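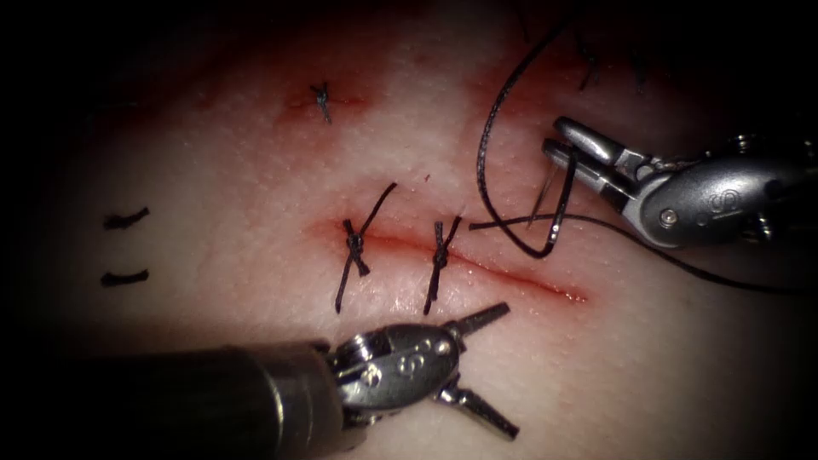 Cemo suturing practice sessions: your questions

Who are the sessions for?
Surgical trainees and qualified surgeons who want more time on robotic instruments. You don't need to have used a robot before, but you should be able to tie an interrupted suture by hand.

What is included in the price?
Two hours at the console, a tissue pad, black suture thread with curved needles, and a trainer in the room. Extra pads can be bought on the day.

Which exercises will I do?
Most people begin with needle handling and then move on to interrupted sutures across a straight incision. Running sutures are covered in the second session. If you want to work on one thing only, such as knots, tell us when you book.

Can I choose my instruments?
The standard set-up is a needle driver in one hand and a grasper in the other. Left-handed users can have them swapped. Please ask at least 2 days ahead.

How many people are in a group?
Groups at Erlow have up to 9 people and groups at Gutton up to 13. Console time is booked separately for each person, so a full group does not shorten your turn.

Do I get a recording?
Yes. We send a download link after the session and it works for 10 days. Save a copy before then - we can't send the link again.

Is this a recognised qualification?
No. You get a certificate of attendance with your console hours on it. Check with your own training programme whether it will accept them.

Can you bring the equipment to our hospital?
Not at present. We hope to offer visits from July.

How do I change or cancel a booking?
Write to Faith Mussa in the bookings office, using the address on your confirmation. Changes are free up to 9 days before the session. After that we charge half the fee.

Page last updated 29/01/2023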